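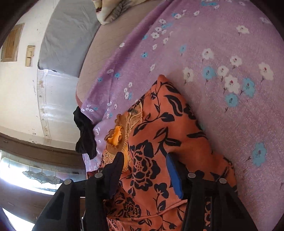 枕をはさむ練習中。右の指の内側についている青いのがゴムのパッドです。

# ベッドまわりのコツ、グリッパーに教わってきました

10/3/18 更新

Kellardの公開見学会に行ってきました! 参加費は1000円、お茶つき。家事をするロボットのために「つかむ動作」を集めている会社で、手持ちのグリッパー(黒い樹脂の、二本指の道具です)を使って人間がベッドを整えるところを、すぐ横で見せてもらえます。しかも後半は自分でもやらせてもらえるんです。やりました。枕ひとつでこんなに汗をかくとは。

目当ては機械だったのに、帰り道に頭の中でぐるぐるしていたのは、うちの寝室のことばかりでした。二本の指だけで布を扱おうとすると、ふだん手のひらと腕と、ときには顎まで使ってごまかしている部分が全部ばれるんですね。忘れないうちに、家で使えそうなことをまとめておきます。

## 枕は「つまむ」より「はさむ」

実演してくれたのはホ・ジンソルさん。最初に言われたのがこれでした。

「角をつままないでください。カバーだけ持ち上がって、中身が逃げます」

確かに! カバーの角を持つと、中身は反対側へずるっと落ちていきます。わたしは毎朝それをやって、毎朝枕をばんばん叩いて直していました。

ホさんのやり方はこうです。

- 枕の真ん中あたりを、両側から軽く押さえる
- 布が少し沈んだところで、いったん止まる
- 中身の手ごたえがあってから、ゆっくり持ち上げる
- 置くときは枕の端を先にシーツにつけ、それから手を離す

「いったん止まる」が大事だそうです。家で手のひらを使ってやってみたら、叩き直す回数がぐっと減りました。羽根の枕でもパイプの枕でもいけます。そば殻はちょっと重いので、下から片手を添えてください。

ついでに枕の重さの話も出ました。体験で使わせてもらった練習用の枕は中身が380グラム。持って帰ってうちの枕を量ってみたくなり、量りました(カバーを外して、キッチンスケールに洗面器をのせて)。夫の枕だけずいぶん軽くて、どうりでぺたんこのはずです。詰め物を足せるタイプの枕は、買ったときに重さを量ってタグに書いておくといいですよ。へたったかどうかが、見た目の印象に左右されずにわかります。

## レースのついたカバーの扱い

レースつきの枕カバー、かわいいけれど引っかかりますよね。指輪でも爪でも、ファスナーでも。グリッパーの細い指先ならなおさらだろうと思って質問したら、案内役のアタベルク・ギュネシュさんがうれしそうに答えてくれました。この人、布の話になると止まらないんです。

レースは引っ張らず、縫いつけてある土台の布のほうを持つ。これに尽きるそうです。枕の向きを変えたいときも、レース側の端には触らず、胴の部分を押して回します。

うちで足したルールも書いておきます。

1. 洗濯のときは裏返して、目の細かいネットへ。
2. 干すときはレースを下にしないで、レース側を竿の近くに。
3. アイロンは当て布をして裏から。レースの上で滑らせず、押しては離す。
4. 糸が一本飛び出しても切らない。細い編み針で裏に引き込む。

4番は母に教わりました。切ってしまってから泣いたことがあるので、声を大にして言います。

## 柄物のシーツに柄物の枕、しわはどこで見る?

花柄の上に花柄の枕って、わたしは大好きなんですが、しわがとにかく見つけにくい! 模様と影が混ざってしまうんです。整えたつもりでも、寝るときになって背中でごろごろを発見する。

これもギュネシュさんに聞いてみました。カメラで布を見るときも、大きな模様と折り目の区別には気を使うとのこと。人間ならもっと簡単で、光を横から入れて、目線を下げればいいんですって。

朝の窓の光でやってみてください。ベッドの足元にしゃがんで、シーツの表面すれすれを見る。しわの影がすーっと浮いて見えます。夜なら懐中電灯をマットレスの端に寝かせて置くだけ。アイロンがけの確認にも、床の髪の毛探しにも使えます。(髪の毛のほうは、見えすぎてちょっと落ち込みました)

しわを伸ばす順番は、真ん中から外へ。枕は先に全部よけます。枕を置いたまま周りだけ伸ばすと、枕の下にしわが集まって、夜にまた会うことになります。

## 小物は先に、必ず先に

体験コーナーで失敗したのがここです。枕を持ち上げようとしたら、枕の下にもぐっていた小さな布まで一緒に動いてしまい、2回ともやり直しになりました。くやしい!

ベッドの上って、ちょこちょこ物がありますよね。靴下の片方とか、ハンカチとか、子どもの何かとか。わたしはいつも整えながら拾っていたんですが、順番としては断然、先に拾うほうが早いです。

うちでは取っ手つきのかごをベッドの脇に置きました。朝いちばんに、ベッドの上とマットレスの縁をひと回りして、シーツと同じ布でも寝具でもないものは全部かごへ。仕分けはあとでまとめてします。マットレスの縁に垂れ下がったものは見落としやすいので、上から眺めるだけでなく、横も見てください。黒っぽい靴下は特に!

## すべり止めは内側に、少しだけ

見学会でいちばん「へえ!」となったのが、指の内側のパッドでした。触らせてもらうと、硬い樹脂の面とは布の止まり方が全然違います。樹脂だけだと力を入れたくなるところを、ゴムの面なら軽く当てるだけで布がついてくるんです。

帰ってすぐ、家じゅうで試しました。

- **敷きパッドのずれ**: 四隅の裏に、すべり止めシートを手のひら大に切ってはさむ。全面に敷くより、めくって洗うときが楽。
- **布団カバーの中身合わせ**: 指先だけゴムのついた軍手をはめると、カバーの外から中の布団の角をつかめる。これ感動します。
- **ハンガー**: 肩のところに輪ゴムをひと巻き。つるつるのブラウスが落ちなくなりました。
- **洗濯ばさみ**: 厚手の毛布がすべるときは、はさむ面にゴムの切れ端をかませる。色移りしそうな濃い色のゴムは避けて。

軍手は、使ったあとに裏返して乾かしておくと長持ちします。うちのはもう三代目ですけれど。

## 毛布は足元に、たたむ向きをそろえて

使わない毛布やキルトをベッドの端に重ねるときは、輪になった側(折り山)を自分が引っ張る側に向けます。ホさんいわく、端がぴらぴらした側からだと、どの一枚をつかんでいるのかグリッパーにも人にもわかりにくい。折り山なら一度でまとめて持てます。

これはタオルの収納でおなじみのやり方ですが、毛布でやったことがなかったんです。夜中に寒くて、半分寝ながら引っ張ったときに違いが出ます。ぜひ。

## 見学に行く方へのメモ

体験したい方は、袖口の細い服がおすすめです。わたしはひらひらした袖で行って、ずっとまくっていました。グリッパーは見た目より持ち重りがするので、最初は肘を体につけて動かすと安定します。あと、お茶は前半でなくなります。お菓子も。

質問はどんどんしたほうがいいです! 同じ組にいたルオ・イーランさんは、ボックスシーツの角をどうやって掛けるのかを聞いていて、対角の順に掛けるとゆるみが寄りにくいという話になりました。右上の次は左下、というふうに。うちの洗いたてのシーツ(ちょっと縮んでいる)でも、最後の角がちゃんと掛かりました。

次は12月にタオルたたみの回があるそうで、もう申し込んであります。バスタオルの三つ折りがどうしても棚の幅に合わないので、今度は棚の寸法を測って持っていくつもりです。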